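Sendmont Household Textiles: Folding and Storage Set
Data card and README

Release 2
Issued 07/01/2021
Maintained by the Kilard Domestic Work Archive
Contact: archive desk, Kilard

Summary

The Sendmont set records the everyday handling of clothing and household linen at a table: taking items out of a container, laying them flat, folding them and putting them away. It was compiled as a reference for the study of ordinary domestic work, and it covers the state of the cloth at the start of each task, the container in which it is kept and the surface on which it is handled. This card sets out what the release holds, how the material was arranged, how it has been labelled and the conditions on which it may be used. It replaces the card supplied with Release 1.

Contents of the release

The release holds 78 sessions, grouped under 6 task headings:

Garment out of bin, laid flat
Garment out of bin, folded
Folded garment returned to bin
Towels, folded and stacked
Small linen, sorted
Mixed items, sorted and put away

Each session has a folder of its own. A folder holds the recorded material, a task sheet and a label file. The task sheet is a short plain-text note giving the heading, the type of item, the type of container and the table used. Where a session was stopped early, the task sheet says so and the label file ends at the last completed step. Folder names follow the order in which sessions were accepted into the archive, which differs in places from the order in which they were held.

Items

Garments are of the kinds found in most households: sweatshirts, jogging bottoms, T-shirts, cardigans and pyjamas. Linen consists of hand towels, tea towels, pillowcases and napkins. Soft, heavier garments make up the larger share of the first three headings, as they hold their creases and folds well and are awkward to lay out in a single movement. Plain colours were preferred. Patterned items appear only under the two sorting headings, where the pattern is used to tell one pile from another.

All items were washed before they were brought into use. Buttons and zips were left as they were found. Drawstrings were kept in place unless they had frayed.

Containers and tables

Containers are open bins and trays without lids. The shallow bin is the usual container for a single garment, and the deeper sort is kept for towels. A bin is placed on the table before the garment goes into it, and its position is left to the person preparing the session, provided that there is clear space on at least one side for folding.

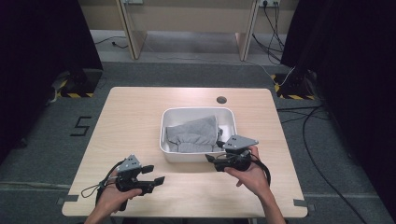 Garments under the first two headings begin in a crumpled state. They are lowered into the bin in one go and are not arranged afterwards, so that sleeves, legs and hems lie wherever they come to rest. The task sheet does not record which part of the garment is uppermost. Users who need this information should take it from the recorded material and should expect a number of cases in which it cannot be settled, particularly where a sleeve and a leg would look much alike.

Tables with a plain top are used throughout. Marks, cable holes and rounded corners have not been covered or altered, and users should not assume that every tabletop is an unbroken surface. No cloth or mat is laid on the table under any heading.

Folding conventions

Three conventions are named in the label files.

"Pacheco fold" is the archive's own term for the standard garment fold. The garment is laid face down, the sides are brought in to the centre, and the lower half is brought up to meet the collar. For trousers, one leg is laid over the other and the length is then halved twice.

"Half fold" means a single fold across the longer side. It is used for tea towels and napkins.

"Free fold" covers anything else that leaves the item smaller and reasonably flat. It should not be read as a fault. Many people fold in a way that has no settled name, and the compilers did not wish to correct them.

Labels

There are 7 step labels: reach, lift, lay, smooth, fold, stack and return. Labels are applied in sequence and may be repeated. "Smooth" is used only when the cloth is pressed or drawn flat on purpose; contact made in passing is left unlabelled. "Return" covers the whole movement from the table back to the container, including any adjustment made once the item is inside.

Labels were entered by one reader and checked by another. Where the two did not agree, the later reading was kept and the line was marked with an asterisk. Asterisked lines are most common at the change from "lay" to "smooth", where the two actions often run together.

Changes since Release 1

The heading "Mixed items, sorted and put away" is new. The label "straighten" has been withdrawn and its lines moved to "smooth". Several task sheets gave the container as "box" where an open bin had been used, and these have been put right. Spelling in the task sheets has been made consistent, with "jogging bottoms" used in place of the various terms found in the earlier release.

Known limits

The set does not include fitted sheets, duvet covers or any item too large for the table. Ironing is outside its scope. Hanging garments on a rail was considered under the Suto storage plan and deferred.

Socks occur in the sorting sessions but are not paired, and the label files treat each sock as a separate item. Very dark garments are under-represented. The fibre content of garments is given only where a care label could be read at the time of preparation, and the field is otherwise left blank.

The release should not be used to draw conclusions about how long folding takes in the home. Sessions were not held to a set pace, and pauses have been kept in.

Use and citation

The set may be used for teaching and for non-commercial study. Extracts may be shown in class without further permission. Copies of the whole release should not be passed on; other readers should be directed to the archive desk, so that a record can be kept of which release is in use.

Please cite as: Kilard Domestic Work Archive, Sendmont Household Textiles: Folding and Storage Set, Release 2.

Corrections

Errors in the task sheets or label files may be reported to the archive desk, quoting the folder name and the line concerned. Corrections received before the end of August will be considered for the next release. Those received later will be held over. Requests for additional item types should be sent separately and should state the task heading to which they would belong.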